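Print this page | E-mail this page
Reading time: 3 min
Search the help pages Search Go

Two-arm cell loses its pick position after cable swap

Posted by kikham_bench, 27th August

We run a small two-arm cell that handles zippered and hinged carrying cases. One arm is black and does the close-up work, the other is white and has the gripper. Controller is a Janjua, the older one with the separate power box. The cell had been fine since February.

Last week I replaced the cable on the black arm because the old one had a worn spot near the base. Same part number, same connectors. Since then the black arm stops short of where it should be when it reaches toward the case. The miss is always in the same direction, and it gets worse the further out the arm goes. Near the base I can't see any error at all. At full reach it is off by 13 mm.

I have already done the following:

- Restarted the controller, twice
- Re-ran the homing routine
- Checked the bolts on the arm base
- Loaded the saved program from before the swap, in case I had changed something

The log shows warning 632 on start-up and then nothing else. The manual only says "check reference" for that one. The white arm goes to its taught points without trouble. Is the new cable bad, or did I upset something when I put it in? I would like to avoid teaching all the points again if I can.

Posted by Borkeck

I doubt it's the cable. A bad cable on these usually gives you a dropout or a hard stop, and you would have more than one warning in the log. An error that grows with reach sounds like a joint close to the base has a wrong zero. A small angle there turns into a big miss at the far end.

When you unplug the cable with the power box off, the joint encoders lose their backup supply. On the older controller it comes through that same cable. The joints then come back with whatever zero they find, and homing won't correct it if the stored offset is wrong.

What I would do:

1. Move the white arm well out of the way and park it.
2. Jog the black arm by hand control, slowly, until the witness marks on each joint line up. Start at the base and work outward.
3. Open the reference page and compare the reading for each joint with the sheet that came with the arm. If you lost the sheet, the values should be in the backup file.
4. Any joint that doesn't match, set it again at the mark. Only do the ones that are off.
5. Power down, wait a minute, power up, and see if 632 comes back.
6. Run your program at low speed with no case loaded.

If the zero was the whole problem, your taught points will be good again and you don't have to touch them. Write the values down somewhere before you change anything. I keep mine on a card taped inside the cabinet door.

Also look at how the new cable hangs. It needs enough slack for the arm to reach all the way out, but it shouldn't catch on the base when the arm comes back.

Posted by jusonell200

had the same thing, ended up re-teaching everything, took me a whole day. worked fine after. maybe try swapping the old cable back first

Posted by kikham_bench

It was the second joint. The sheet said 758 and the page was showing something else entirely. Set it at the mark, 632 is gone, and the first few runs at low speed landed where they should. I still want to check the gripper side before I put it back to full speed. 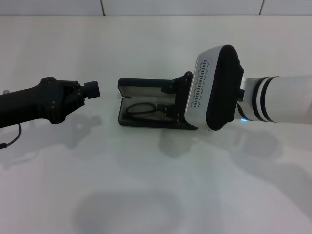
How often should the mounting screws on a gripper bracket be checked?

Check them at the start of each week and again after any bump or hard stop. Put a paint line across each screw head and the bracket when it is tight, so a screw that has turned is easy to spot. Use the torque given in the arm's manual when you tighten one.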